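Glass Jars and Their Lids

Open a kitchen cupboard and you will probably find a glass jar. It might have jam in it, or honey, or buttons. People have kept things in glass for a very long time, and we still do, even though there are plenty of plastic tubs in the shops.

What is glass made from?

Glass starts as sand. The sand is mixed with two other powders, soda ash and limestone, and the mixture goes into a very hot furnace. Old broken glass goes in too. This broken glass is called cullet, and it melts more easily than new sand, so the furnace needs less fuel.

When everything has melted it is thick and runny, a bit like syrup, and it glows orange. A machine cuts off a blob called a gob. The gob drops into a mould and air is blown into it, so that it spreads out and takes the shape of the mould. The new jar then has to cool down slowly. If it cooled too fast it would crack.

Why are so many jars clear?

You can see what is inside without taking off the lid. That is useful if you have salt in one jar and sugar in another. Some foods and drinks are spoiled by light, and these are often sold in brown or green glass.
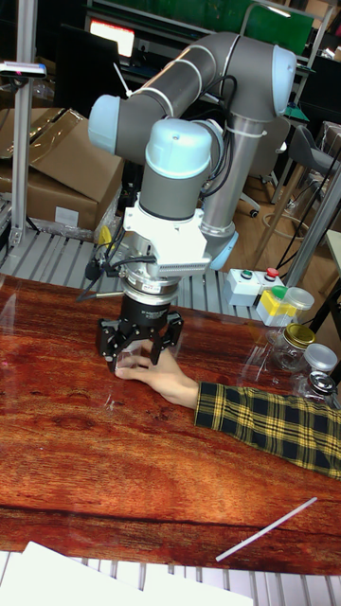
Lids come in different colours and are made in different ways. Many jam jar lids are made of thin steel with a coating on it to stop rust. The coating can be gold, silver, white or any colour the jam maker likes. Inside the lid there is a soft ring that presses against the rim of the jar and keeps air out.

Look at the top of a jar with the lid off. You may see short raised lines of glass going round the neck. These are the threads. Small bumps on the edge of the lid, called lugs, slide under the threads when you turn it. A jar like this needs only a short turn to close.

Why does a new jar pop?

Jam is put into jars while it is hot. As it cools, the air and steam trapped at the top shrink, and the air outside pushes down on the lid. The middle of the lid is pulled in. When you open the jar, air rushes back and the middle springs up with a pop.

Something to try

Khanyisile Engelbrecht's class at Plestlow saved their empty jars from May until the end of term. They sorted them by size and tried every lid on every jar. Lots of lids that looked the same did not fit. You can do this at home with 20 jars or fewer.

You will need clean jars, their lids and a ruler. Measure across the top of each lid and write the number down. Put the lids in order, smallest first. Then see which jars can share a lid.

Looking after jars

Hold a jar round its middle with your whole hand. Keep it away from the edge of the table. Do not pour boiling water into a cold jar, as it may crack. If a jar breaks, do not touch the pieces. Ask a grown-up to clear them up.

Words to know

Cullet: broken glass that is melted again.
Gob: a blob of hot, melted glass.
Lug: a small bump inside the edge of a lid.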